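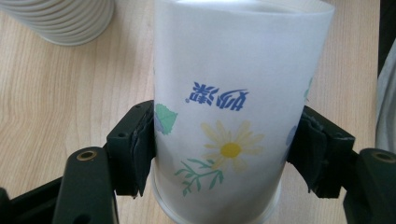 Prepared by the Data Office, Plavia Handling Laboratory. Version 5. Last revised in August.

Mahrous Open Day Set: Data Card

Summary

The Mahrous Open Day Set holds short recordings of paper cups being picked up, moved and stacked with a hand-held gripper. The recordings were made during the laboratory's open day at the Trendow building, where visitors were invited to try the tool at a table under staff guidance. The set is published for teaching and for research into grasping light, easily crushed objects.

Contents

The set contains 296 recordings. Of these, 232 were made by visitors and the remainder by laboratory staff before the doors opened. Each recording has a video file from the camera on the tool, a file giving the opening of the fingers over time, and a short text label naming the task. No recording is longer than 2000 video samples. Sound was not recorded.

Objects

The cups are white printed paper cups of the kind sold for milk tea, with the characters 奶茶 in blue and a floral pattern that includes a yellow daisy. Users training on text or pattern recognition should note that the print may appear upside down, depending on how the cup was held. Cups were used empty throughout. A cup with a visible crease was withdrawn at the end of the turn in which it was damaged, and the recording was kept.

Tool

The gripper has two black fingers, each with a dark textured pad on the inner face. The pads bend a little against the side of a cup. Visitors closed the fingers by hand; no motor was fitted for the open day. The same pair of pads was used in all sessions.

How the recordings were made

Visitors were shown one grasp by a member of staff and then allowed two practice attempts, which were not recorded. They were asked to take hold of a cup by its sides, lift it clear of the table and either set it down in a new place or add it to a stack. Failed attempts are included and carry the label "dropped", "crushed" or "missed". Visitors under sixteen took part in the demonstration but their attempts were not recorded.

Known limits

All sessions took place in one room, on a light wooden table. Left-handed use is under-represented. Labels were entered once, by staff, and have not been checked a second time. Results obtained on this set should not be assumed to hold for glass, metal or filled cups.

Access and use

Files may be requested through the Itenov archive. Use in teaching and non-commercial research is permitted, provided that the version number is quoted. Corrections to labels should be sent to the Data Office with the recording number and will be entered in the next version.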